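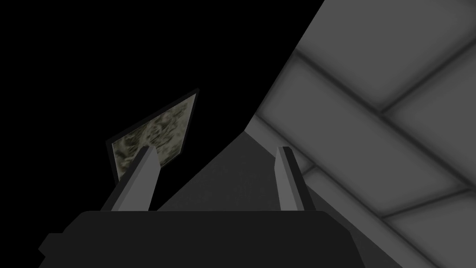
Home Interviews Workshop Notes Archive Contact

Last updated: 2020-06-18

I'd been trying to get Dayana Flores on a call for weeks, and when I finally got her she was eating lunch and wanted to talk about drawers. Fine by me! Dayana runs simulation testing for Piravico, where a small team is teaching a two-armed robot to tidy up a kid's room. Most of the practice happens in a rendered room, and then the same software goes onto a real machine in the lab.

The reason I called was the drawer fault. I'd heard bits of it from Hernán Tello, who used to share an office with her, and his version had a dresser going through a wall. (It didn't.)

"Hernán likes a big ending," she told me. "The arm was supposed to feel for the handle, stop, and then pull. Some of the time it got to the drawer front and just kept on pressing. In the simulator that looks like almost nothing. You see the gripper sitting there against the drawer."

The limit on pushing force was set to 63 newtons. When she went back through the logs, she found the left arm asking for 400.

I asked how you miss a thing like that, and she laughed – a bit painfully, I thought.

"We were scoring the drawer. Did it open, yes or no? If the arm pushed like crazy for two seconds, slid off, found the handle and opened it, that was a pass. A green check mark. We had 2,613 runs in that batch and I was really happy with it."
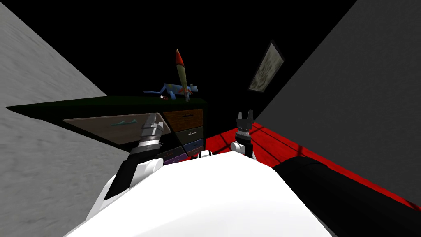

GOTHENBURG, April – The real robot got the new software on a quiet morning, with Arlindo Assunção at the controls and Dayana watching from the other side of the bench. They'd put an old chest of drawers in front of it, one they didn't mind losing.

"Arlindo had his hand on the stop button the whole time, the way you're supposed to," she said. "The first few drawers were lovely. Then the left arm went in a little low, missed the handle, and I heard the chest scrape on the floor. I remember thinking, oh, that's heavy furniture to be moving. He'd already hit the button by then."

Was anyone hurt? No. They were both outside the taped line, and the chest came away with a dent. The gripper needed a new finger.

They did what I think most of us would do, and tried to get it to happen again (with the speed turned way down, and nothing inside the tape but the furniture). It took 18 tries before it pushed like that a second time. That one they had on a full log.

So what was it? I made her explain it to me twice. The force limit was there, and it was switched on, but it was tied to the arm's "reaching" mode. Once the software decided the gripper had touched something, it changed to "pulling" mode, and pulling had its own settings file. Someone had left the limit out of that file months earlier. When the gripper touched the drawer front and took it for the handle, the arm was in pulling mode with no cap at all, still trying to get to where it thought the handle was.

"Who was the someone?" I asked.

"Me," she said. "I wrote that file. I was going to fill it in after a meeting."

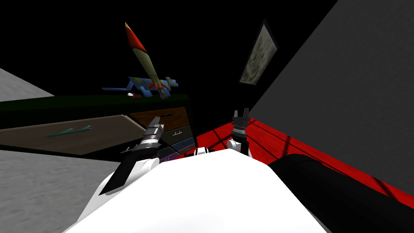 The simulated playroom, with the toy rocket and blue airplane on the green top and the left gripper pointed toward the drawers.

The fix took an afternoon. The cap now sits below all the modes, so no settings file can leave it out, and the program won't start if it can't read a number there. The scoring took a lot longer. Every run now gets a force check along with the drawer check, and going over the limit even once makes it a fail, however nicely the drawer opens afterward.

"We lost a lot of green check marks," Dayana said. "Tuva Söderlund does our weekly report and she called me to ask if the server was broken."

I wondered if she trusts the simulator less these days. She had to think about that one, and I could hear a fork being put down.

"No, the simulator told us. The 400 was sitting in the log the whole time. I'd trust my own pass rate less – I'd go and look at the ugliest passes first, before I looked at the failures."

She still wants the toys put away, by the way. Picking things up off the dresser is next, and she's already arguing with Arlindo over how hard you're allowed to squeeze a rocket. The dented chest is still in the lab, and they keep cables in it.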